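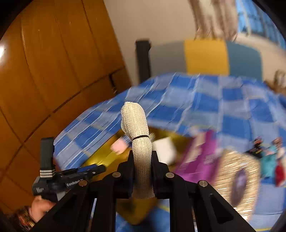

How long does a fighter have to work out of an armbar once the elbow is past the hips? At regional level, two or three seconds. After that most of them tap or the referee steps in.

Context: I log submission finishes for the Gukum amateur grappling series. Trorstead card, 22 bouts, 8 ended by armbar.

Fastest was Sylvie Ross at 34 seconds. Closed guard, two-on-one wrist grip, hips out to the angle, leg over the face. Her opponent postured up late and with the wrong hand on the mat.

Grip breaks decided most of the others. Figure-four grip was the slowest to open. Palm-to-palm went first every time. 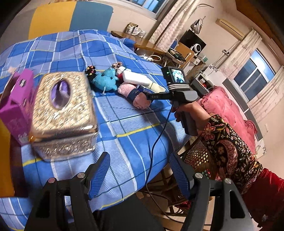 Gold tissue box on the blue plaid bedspread.

Rule note for the Morin card: reaping is still a foul in the novice division. Heel hooks are advanced only.

Istau has the full bout log up. It covers more than 2,000 matches and can be sorted by finish. Corrections to the Trorstead times go in the replies.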